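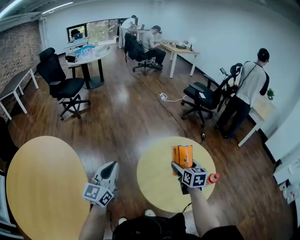
Marker cube pose jumps when I move between two tables

Posted by Loredana Benedetti, May 14, 2018

I'm recording two-handed pick and place with handheld grippers, one marker cube on each, and I get the poses with the Plineck tracker. Over one table it's fine. When my left hand goes over to the other table, the left pose flips for a few frames and then snaps back — the right one never does it. I've played with the smoothing until the paths look like noodles (pretty, but useless!) and the flips are still in there. Is this a calibration thing or a filter thing?

2 answers

Rónán Daly
Sounds like the classic flat marker flip to me. If the solver only gets one face of the cube, two poses fit almost equally well and it picks the wrong one now and then. I'd turn smoothing off completely while you debug, then log how many faces each solve used. In my last batch of 973 clips nearly 300 had at least one flip, and they were all single-face solves. 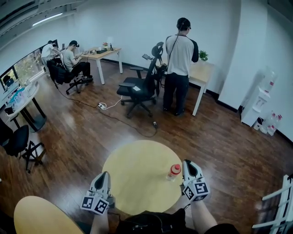 Can I just throw out the single-face frames?
You can if the gaps are short. I fill up to 11 frames from the last good velocity and split the clip at anything longer.

Once that's in, solve the cube as one rigid body and hand the solver the previous pose as its starting guess. That cleared up most of mine, and I got my smoothing back down to 3 frames. 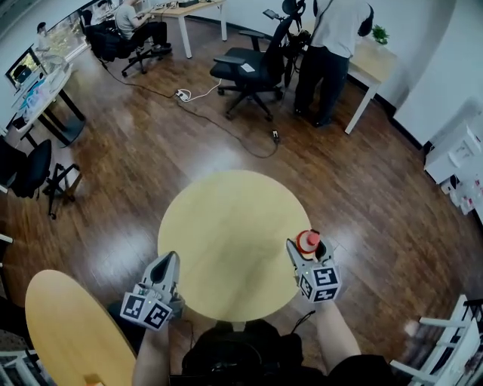

Oh, and check that both cubes have different marker IDs in the config file — I copied one block over the other once and lost an entire evening to it.

Miklós Bodnár
Had the same thing, updated Plineck and it went away. Don't remember which version, sorry.

Last updated: September 2018
Contact | Copyright Skikden Help | Back to top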